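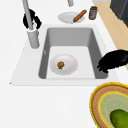

Vol. 2, p. 20

10 April 2021

Worked the Saturday at Grultstead. The Zendero arms have been on the sink job since February, first in simulation and now on the small line as well, and my shift is mostly screens. I used to stand at that counter. Now I sit next door and mark each run good or bad.

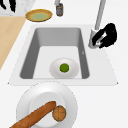 We got through 329 runs before tea, some 20 of them sent back for a second look. My eyes ache more than my back does, which is a change. The two of us left on days split the list between us – the evening pair has gone over to Woltero for packing. Same pay, they say, but a longer bus ride. 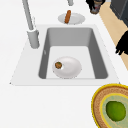
Plate in the sink, sausage on the dish behind.

Asked again about the new job titles. We are still down as kitchen hands on the rota, though I haven't washed a pan there in weeks. The Zapata training is meant to sort that out, 2 days of it, unpaid so far.

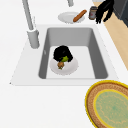
I miss the talking most. With headphones on you can go a whole morning without a word. Home by six, soup, early bed. Must ring about the training money on Monday.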